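Our bench rules had grown to 4 pages by the spring, and most of what was on them had been written the day after something went wrong. Somebody knocked a clamp loose, so there was a line on clamps. Somebody left a coffee next to an arm, so there was a line on coffee. If you read it top to bottom you learned a lot about the history of the Plullik bench and not much about how to work on it.

I spent part of the summer rewriting it with Hanne Bisgaard. She has run bigger cells than ours, with fences and light curtains, and she kept asking the same thing about each line: who does this, and when? If we couldn't answer, the line went. The new version is one sheet, printed on both sides. I'm putting the main parts up because two people at other labs have asked for it, and because I'd like to hear where it is wrong.

Most of our trouble is with cables. The small arms we use can pinch a finger but they are slow and light, and everyone learns to respect them in a day or so. Cables are harder. A cable doesn't stay where you put it, and an arm that behaved all morning will find the one loop you didn't think about. 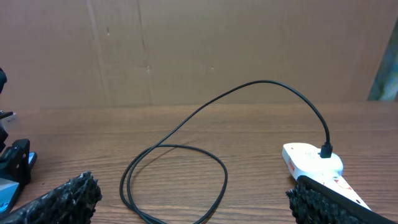
Plullik Bench Group, Prunness Lab

So the cable section comes first on the sheet now. It used to be on page 3.

## Cables

**Slack goes flat on the table before power goes on.** Small bends are fine. A loop standing up off the surface has to be looked at, and whoever is about to run the arm decides if it can stay. The old rule said "no loops," which was broken every single day, so people stopped reading the rest.

**Know which cables belong to the task.** We do a lot of work where the cable or the thing on the end of it is what the arm is handling. Those can be anywhere the task needs them. Everything else counts as a service cable and follows the arm or goes to the back. We tried colored tape for telling the two apart, and the tape changed how the cables bent, so we gave it up. Now the operator names the task cables out loud at the start. It feels silly for a week.

**Leave enough length for the full reach.** Before the first run, move the arm by hand to its farthest pose with the motors off and watch the cable. If it goes tight, stop and reroute. Don't rely on the program keeping away from that pose, as programs change and the cable stays.

**Never free a snag while the arm is holding position.** This one has a history. An arm holding still looks like an arm that is off. Ketill pulled a cable out from behind a joint that way last November, the joint let go of its position error all at once, and he got a bruise across the knuckles. Cut the motors, support the arm with one hand, then pull.

## Power

Mains and motor power are separate items on the sheet. People mix them up when they talk ("is it off?") and we have asked everyone to say which one they mean.

The power strip has to be reachable from the operator's chair without leaning across either arm's workspace. We measured from the chair and set the limit at 900 mm, the longest stretch the shortest person on the team can make while still sitting down. If the strip has to move for a task, the chair moves too.

Nothing gets plugged in or pulled out of mains by a person while an arm is enabled. If a plug is part of what the arm handles, the other end of that cable goes to something that can't be hurt by losing power and can't hurt anybody by getting it. Steinar Toft wanted this stricter, with dead sockets only. I agree with him for anything with a metal case. For the light plug work we settled on the sentence above, and he signed it with a note in the margin, which I left in.

## Two arms

Running two devices on one table is where I had the most doubts about the old document. It treated them as two single arms that happened to be neighbors.

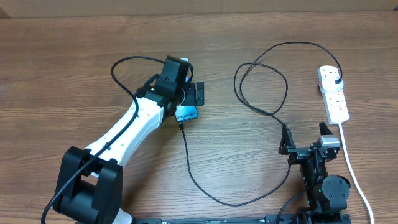 *Table layout with both devices in place, one cable looping over the white arm and others on the table.*

The rules for two are short:

- One operator for both. A second person may sit at the table but doesn't touch the controls.
- Any stop stops both. We had them wired separately until this year and I should have fixed it sooner.
- A cable that passes from one side to the other gets checked again after every reset of the table.
- If one of them is being worked on, both have their motors off.

The third one costs us time. A cable running between two workspaces can be well clear of both at the start and under a finger ten minutes later, without any one move looking like the cause. Po-yen Hsiao went back through our run log for the bench, 688 entries, and marked every stop where the note mentioned a cable. He found that people almost never wrote down which cable. So the log form has a box for it now, and I'll have something better to say next year.

## Before you start

I had wanted a long checklist here. Hanne talked me out of it. She said that at her last place people ticked the boxes while walking in from the hall. What we have is 3 checks, done standing up, hands behind the line of tape at the table edge:

1. Trace every cable with your eyes from one end to the other. If you lose it, go and find it.
2. Open and close each gripper once with nothing in it.
3. Press the stop and confirm that the motors went off.

Then sit down. If you leave the room, do them again when you come back, even if you were gone for a minute and the arms were off.

## What we left out

There is nothing on the sheet about speed. We set limits in the controller and I don't want a number on paper that disagrees with the one in the software. There is also nothing on gloves. We went back and forth on it and the thin ones we tried made it harder to feel a cable catch.

I also left out how to handle things mounted on the arm itself, apart from one line saying that its lead has to be routed along the arm or given its own slack on the table, and that the operator chooses which. A supplier, Gekine, sent us their own guide on this, and it is sensible enough, but it assumes the cable is fixed to the arm the whole way down. Ours often aren't. I'd rather write that part once we've tried both ways for a while.

Skarphéðinn has a copy with the Danish and Icelandic side by side, if anyone prefers that. Ask me and I'll pass it on. The English one is taped to the inside of the cabinet door, with Steinar's note still in the margin.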